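Winness Radar Pouch — Training Sleeve for Pocket Speed Guns

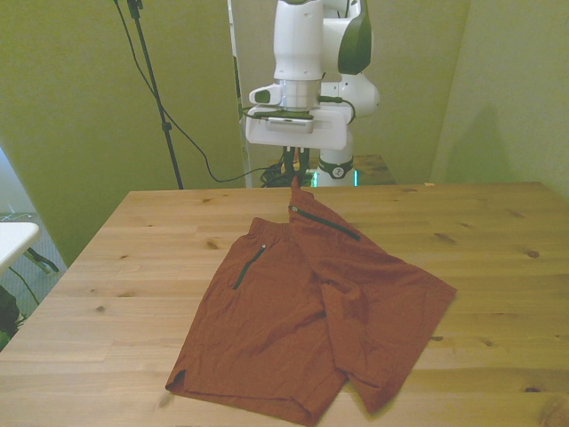 Rust-orange shorts on a pine table.

I coach 14-and-under softball in Tenotside, and I started making these because I was tired of dropping my radar gun in the dirt. That's pretty much the whole origin story. I had a perfectly good pocket radar, a chain-link backstop, and no decent way to put the two together, so I'd wedge it in the fence with a sock and hope for the best (do not do this, I've replaced a lens).

The Winness pouch hangs on any backstop or batting cage net with two hooks and a strap. The front is open so the radar can see the ball, and the back has a flap you can lift to change modes without taking anything down. I hang mine at catcher's-head height, straight behind the plate, and leave it there all practice. If you set it off to the side your readings will come out low — that's just how radar works, and no pouch is going to fix it!

It fits most pocket-size units up to 5 inches tall. Handheld guns with a pistol grip won't go in, sorry. I get asked that one a lot.

What you get
One pouch, black or navy
Two coated hooks
One strap, 14 inches
A little card with my setup notes on it

I sew the pouches in batches with a small shop called Villanueva, and we've shipped 700 so far. The first version had a zipper and I hated it. Grit got in, the pull snapped off, the whole thing. The current one closes with a wide hook-and-loop tab, and you can work it with a batting glove on. I wash mine in the sink with dish soap and hang it up overnight. Please don't put it in the dryer, the window lining goes wavy.

Want to see the number from the mound? The pouch has a side slot for a charging cable, so you can run power to the radar while it talks to a phone or a display board. I use a Ketitz board on a tripod next to the dugout and the kids go nuts for it. You'll need your own cable, and I'd get a long one.

Shipping and returns
Orders placed before noon usually go out the same day. July gets slow because I'm at tournaments, so give me 4 extra days then. If the pouch doesn't fit your radar, send it back clean and I'll refund it or swap the color. Hooks and straps are sold separately too — they do tend to walk off with other teams.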